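Start > Yarn Swap > FAQ
Blog Patterns Swap FAQ Contact

Questions about the Nondale yarn swap

I get the same emails every January, so I finally typed up my answers. Last updated 2019-09-22.

How does the swap work?
You mail me yarn you don't want, I give you points, and you spend them on yarn somebody else didn't want. One point per full skein. Partial skeins get half a point if they weigh at least 11 grams.

Do I have to live in Nondale?
Nope! We have a bunch of people in Besosora and a few who are much farther out. You pay the postage to me, I split the postage back.

What won't you take?
Anything that smells like smoke or mothballs, and anything with moths - please freeze it first if you're not sure. I also skip eyelash yarn now (I still have a closet shelf of it, send help).

Can I send a cone?
Sure, as long as it's under 600 grams. Bigger ones don't fit the mailers I buy.

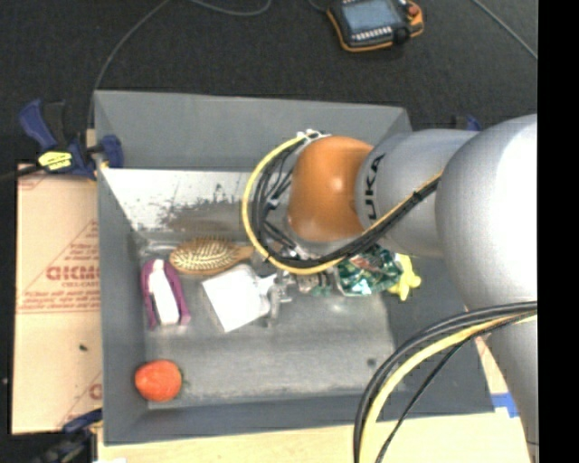
How long do my points last?
Two swaps. After that they go into the beginner pot, and new knitters get to use them for their first order.

Is Niven the same as Rarnance?
Different bases! Niven is plain wool and Rarnance has nylon in it, so pick Rarnance for socks. I list them separately on the swap sheet - check the tag before you pack.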